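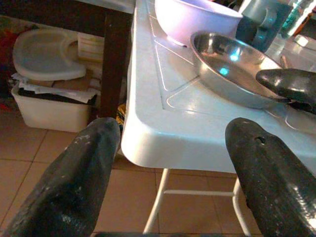

A bowl, a table and some fingers that could use a wipe.

I spent a good chunk of January learning to drive a two-armed robot by remote control, and I've come out of it with opinions. The big one: we're far too proud of our clean demos.

You know the kind. Someone has practiced the move for an hour, then records 4 perfect passes and calls it a day. My friend Benvinda Sampaio set up our sessions at Altlow, and she had me keep everything – the slow grabs, the bad angles, the times I stopped dead to think. I hated it! I wanted to look good.

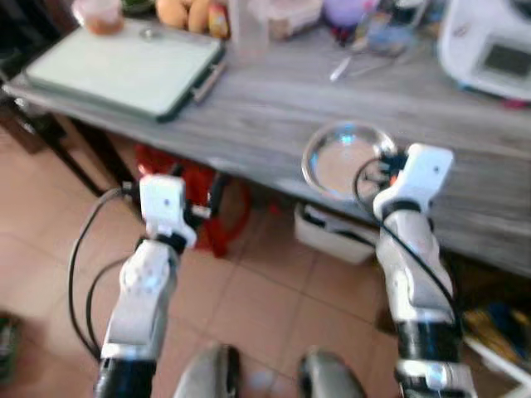 Do you need to be an engineer to show a robot a chore?
Most people can pick it up in an afternoon, as long as they know the chore itself and don't mind being clumsy for a while.

I'd go further and say the best teachers are folks who do dishes every day. They know you tilt a dish before you slide it, and they do it without thinking (try explaining that in code). I handed the controls to my aunt, who has never cared about gadgets, and I liked her motions a lot better than mine. Mine were stiff. I was steering two arms, and she was

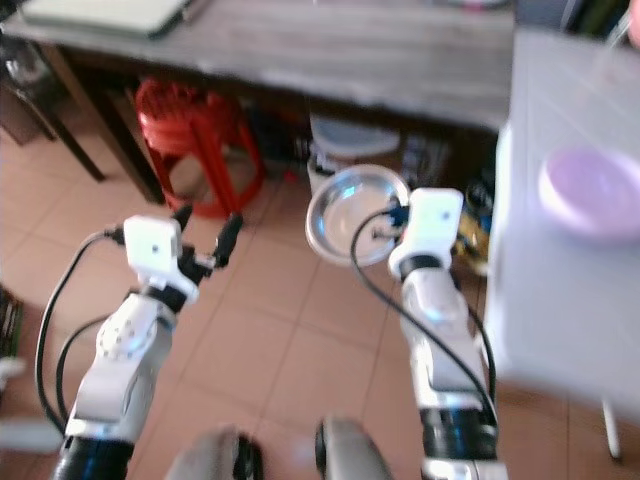

putting a dish away. I think that difference ends up in the recordings, and I think the robot learns it whether we want it to or not.

So when people brag to me about 3000 demos, I want to know who made them. Were they all by the same tired guy at the same table? I'd take 9 people with 9 different habits over that any day. A shallow steel dish is a fussy thing to hold, all rim and shine, and everybody goes at it a little differently. Keep that in. Please don't smooth it out later because it makes the charts prettier. 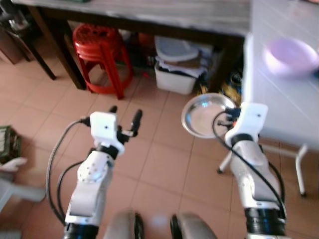

What I'd change first

Pay the people doing the showing, and put their names on the work. It's skilled labor, even when it looks like puttering around a kitchen.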